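August 13, 2019

Sourdough, round two, and the swimming thing 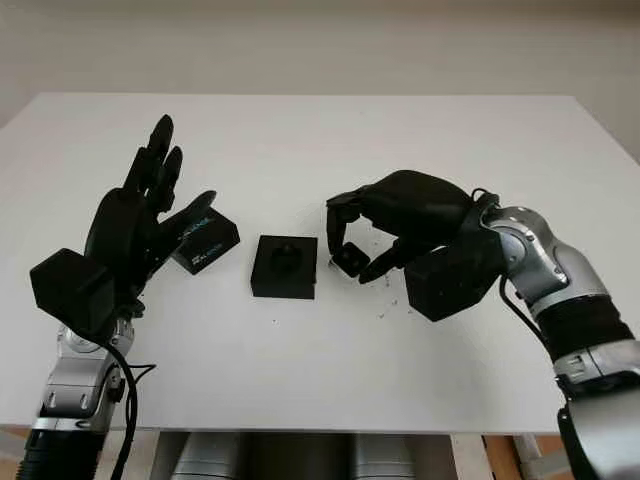
So I swam in the lake this morning. All the way to the float and back! I've been saying I'd do it since the start of July and kept finding reasons to stay on the dock with my coffee, and then today I woke up before the alarm and the window was open and it smelled like cut grass, and I just put my suit on under my sweatpants and went before I could talk myself out of it.

It was cold. Not awful, but the kind where you say a word out loud when it gets to your stomach. There was mist on the far side, over by the Dedmont road, and a couple of ducks that did not care for me at all. I walked in up to my ribs and stood there like a fence post for a while, then a truck went by up on the road and I got embarrassed (why? they couldn't see me) and pushed off.

I am not a good swimmer. I want that on the record, in case I read this in ten years and think I used to be an athlete. I do a sort of breaststroke with my chin way up, like somebody's grandmother protecting her hairdo. The float is 100 yards out, or that's what the sign at the boat launch says, and I've been looking at it for 4 summers now as if it was across the ocean. Halfway there I had a small panic because something touched my foot. Weed, I'm sure. Pretty sure. I flipped over on my back and looked at the sky and breathed until my heart quit banging, and then I noticed I was drifting the wrong way and had to make up the distance, which annoyed me enough that I forgot to be scared.

Then I had my hand on the ladder! It's slimy. I'd pictured myself climbing up and sitting there in the sun like a seal, but the top was completely covered in goose mess, so I hung off the side for a minute and went home. The way back felt about half as long.

I'm 51 years old and I swam to the float. I keep thinking it while I do other things. I thought it in line at the bank.

OK, bread. The starter is alive again. I moved it off the top of the fridge, where I think it was cooking, and put it in the pantry on the floor next to the onions, and by last night it had doubled and had that nice sharp apple smell. Fed it again before bed and mixed the dough after my swim with my hair still dripping down my neck. I used 100 grams of starter and 200 grams of the whole wheat, and then white for the rest, and I held back some of the water this time because last time it was soup. I had to scrape last time's off the counter with a putty knife and there's still a patch by the toaster that feels like sandpaper.

It's in the bowl now under the blue towel. I've looked at it maybe six times. It does nothing while I'm watching and then I go fold a load of laundry and it's puffed up an inch, the sneak.

Baking it tonight if the kitchen cools off. If it doesn't cool off I'll put the bowl in the fridge and do it first thing tomorrow. The oven makes this whole house unbearable in August and I already have both fans going. The one in the bedroom has started clicking. I tightened the screws on the cage and it clicked louder, so I loosened them again. Now it's the original click.

Went into town around lunch to get to the bank and the hardware store. Bought new weatherstripping for the back door (I know it's summer, but I never think of it in summer and then it's November and I'm stuffing a bath towel down there). Also a pack of clothespins, a citronella candle, and a tomato cage I don't need, because it was marked down and they looked so hopeful all stacked up by the register. The tomatoes are past help from a cage anyhow. They've flopped all over the path and I have to step across them like I'm crossing a creek. Picked nine ripe ones before supper and gave up on the little yellow ones, I'll do those tomorrow. Something has been taking one bite out of each of the low ones and leaving the rest, and I wouldn't mind so much if it would just finish a whole tomato!

Supper was tomatoes on toast with too much salt, standing up at the sink. Perfect. I could eat that every night until frost, and I probably will.

Let's see, what else. The library book about the lighthouse keepers is due and I'm only halfway. It was so good for the first few chapters, storms and shipwrecks and a wife who rows out in a gale, and then it turned into thirty pages about lamp oil. I skimmed some of the lamp oil. I feel guilty about it, as if I'm going to be asked. I'll renew it and take it down to the dock, where the light is better for dull chapters.

I need to call about the gutters. I've needed to call about the gutters since spring. Writing it here so it looks at me.

And I want to write down how the water felt on the way back, before I lose it. The sun had come over the trees and the top few inches were warm and everything under that was cold, so my shoulders were in one lake and my feet were in another. I could see my own hands going out in front of me, kind of greenish. My ears were full and it was very quiet except for me puffing. I wasn't thinking about the bank or the gutters or whether my knee would hurt later (it does, a little, on the inside, same as after the stairs). I was thinking "that rock, get to that rock," and then I was at the rock.

Going to try again tomorrow if there's no thunder. They're calling for some in the afternoon, so morning should be fine. I'm going to bring the old water shoes, the purple ones, because the bottom near the launch is all pebbles and I came out of there hobbling like I was on hot coals. And a real towel. I took a hand towel today. A hand towel! I drove home sitting on a grocery bag.

Just got up and checked the dough. It's at the rim of the bowl and jiggling when I bump it. It's still 80 in the kitchen, so into the fridge it goes, once I find somewhere else for the watermelon.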